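Clatberg Player Support
Ticket 918-266
Product: Woltbridge (PC version)
Subject: Stream overlay shows wrong player names after match ends
Opened: 1 Sep 2021
Priority: Normal
Status: Solved, waiting for patch

Message from customer

Hello support team. I run a small online tournament for Woltbridge, with 24 players in the bracket. We show the matches on stream with your overlay tool, Zikell. Since the last update I have a problem with the names. In the first match everything is correct. When the match ends and the next two players enter the lobby, the overlay keeps the names of the old players, but the score goes back to zero. So the viewers see the wrong names for the whole next match.

What I have tried already:
- Restart of the overlay tool. The names are correct after this, but only for one match.
- Restart of the game. No change.
- New lobby with a new password. No change.
- Other stage (I tried Nygård and the two small stages). No change.

My settings: overlay refresh is 6 seconds, language is English, spectator mode is on. I attach the log file.

Reply from support

Thank you for the clear report and for the log. I have read it from the start to the end. At line 266 the tool asks the game for the player list, and the game answers with the old list. After this the tool does not ask again until it is restarted.

Could you please do the following test?
1. Close the overlay tool.
2. Open the settings file and find the line "keep_lobby".
3. Change the value from "yes" to "no" and save the file.
4. Start the tool first, and the game after it.
5. Play two short matches with different players.

Please write to me which names you see in the second match. Please also tell me if the waiting screen between the matches is shown in the normal way.

Message from customer

I did the test in the same order. In the second match the names were correct. I did it one more time with three matches and it was also correct. The waiting screen is normal, the countdown appears.

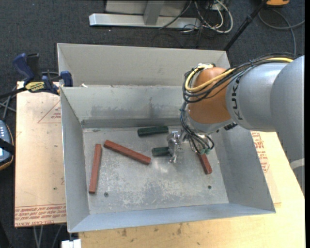

Red bars in a gray metal bin

One small thing: with "no", the overlay forgets the team colors after each match, and I must choose them again by hand. For my tournament it is acceptable, but for bigger events it will be a lot of work.

Reply from support

Thank you for testing it so carefully. I can now repeat the error on my side, also the one with the colors. Both come from the same setting, which was added in January and was changed again in the last update. I have sent both to the developers in one report.

Until the patch is ready, please leave "keep_lobby" on "no". The colors can be saved as a preset in the menu Teams, then you need only one click after each match.

I set the ticket to solved. If the names are wrong again, please answer in this ticket and do not open a new one, so the log stays together.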